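Bimanual Cell, Notebook Entry: Working Rules for Soft-Package Handling
May 8, 2019. Entered by Elin Edwards. Read by Othmane Bennani.

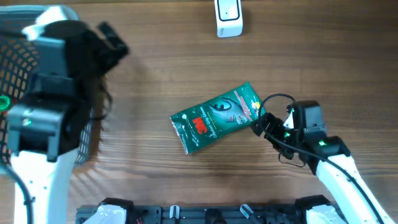 Right gripper at the upper corner of the glove package, left gripper raised.

Purpose of entry. The handling rules adopted in March were written for rigid cartons. They are extended today to pouches and other soft packaging, under the Zummont work order. The March text remains in force wherever it is not changed below.

1. Start of session. The operator reads the previous entry and signs the cell sheet before enabling either arm. Both grippers must show green before the first motion command. If either does not, the session is not opened and the fault is logged under the arm concerned.

2. Speed. Approach speed for soft packages is limited to 100 mm/s, and to 24 mm/s once a fingertip is within 33 mm of the table. The carton limit of 125 mm/s is not to be used for pouches, including on repeat runs.

3. Contact. A pouch is to be taken at a corner or along a sealed edge. Fingers are not to be driven down against the tabletop to get under the plastic. If the corner cannot be taken in two attempts, the arm is withdrawn and the operator re-plans.

4. Second arm. The arm that is not working stays raised and clear of the package until the first grip is confirmed by the operator. Salma Benmoussa asked whether "clear" should be given as a distance. Agreed in principle; value to be set after the Wutport measurements are in.

5. Cables. Gripper cables are checked through the full wrist rotation before each new task. A cable that touches the package during motion ends the trial, and the trial is recorded as invalid. It is not to be recorded as a failed grasp. Past entries have mixed the two, and Doaa Tahiri will correct the log for Ren.

6. Records. Each trial is entered with the item name as printed on the package, the arm used, and the point of contact. Crumpling of the packaging before contact is to be noted, as it affects comparison between trials.

Open items. Chaimae Belhaj to confirm with Brestton whether the force limit may be lowered for thin plastic. Until a written answer is received, the present limit stands. Rule 3 to be reviewed at the next cell meeting, with the two-attempt limit as the main point.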